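How to Clear a Table After Lunch (Without the Twelve Products They Want to Sell You)

Posted in Kitchen, Cleaning Up

I have read a lot of advice on clearing the table and most of it was written to sell a caddy. Sunita Vashisht lent me one of those, the Dretside with the fold-out handles, and I used it for a week. It held less than my old tray and I had to wash it too. So what follows uses a tray, a rack, one open container and a cloth.

What you need

A serving tray with a raised lip
A dish rack
One plastic container for trash
A damp cloth and a dry one

Step 1. Trash first

Every guide I've seen starts with stacking the plates. I don't see why. If you stack first, the napkins and wrappers end up squashed between plates with sauce on them. Go around once with the container and pick up paper, tissues and snack packets. Anything you could lift with two fingers goes in. Don't line it with a bag. You will tip it out in a minute anyway.

Step 2. Deal with the leftovers before you touch the plates

Look at what is left and decide if anyone is going to eat it. Be strict. Rice that has been sitting spread out on a tray through a long lunch is not tomorrow's fried rice, whatever your uncle tells you. Scrape it out. If there is a good amount still in the pot, that's different, and it should go in the fridge soon after the meal. 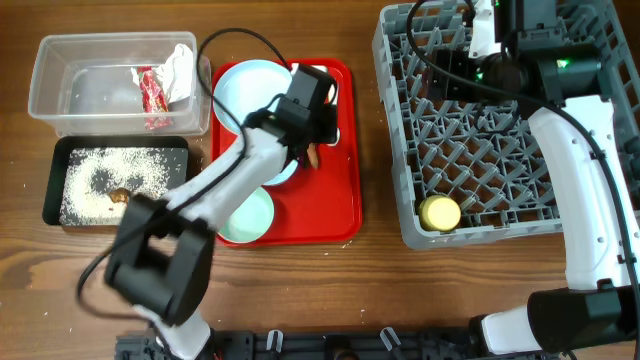
Scrape toward you with a spatula, slowly, and keep the tray low over the table. Rice is the worst thing to clean up because the grains roll off the rim and stick where they land. People recommend a hand vacuum for this. I tried one and it took the dry grains and smeared the soft ones. A damp cloth, folded once, pushed in one direction, gets both. Rinse it and do a second pass.

Step 3. Load the serving tray

Plates go on the tray flat, biggest at the bottom, with the food scraped off before they are stacked. Check between them for bits of bread or sausage. I skipped this once and found the piece two days later behind the rack.

Don't overload it. The Cevix people claim on their packaging that you can clear a whole table in one trip, and maybe you can, if you own one plate and a spoon. Two trips is fine. Hemant Joshi timed me doing it both ways and the difference was 20 seconds.

Step 4. Wash and rack

Glasses, then plates, then the trays last. If your rack is plastic, pull it out and rinse underneath on Saturday or whenever you remember. The ones sold as "self-draining" still need it, in my experience.

Step 5. The wood

Wipe along the grain with the damp cloth, then again with the dry one. I have doubts about the wood sprays. I paid for a bottle of Gautam and after 17 days of using it on half the table I could not tell which half. Do keep standing water off it, though.

How long it takes

For a lunch for 5, I need under half an hour including the washing. If you have small children, ignore that figure.

Next: is soaking pans overnight doing anything?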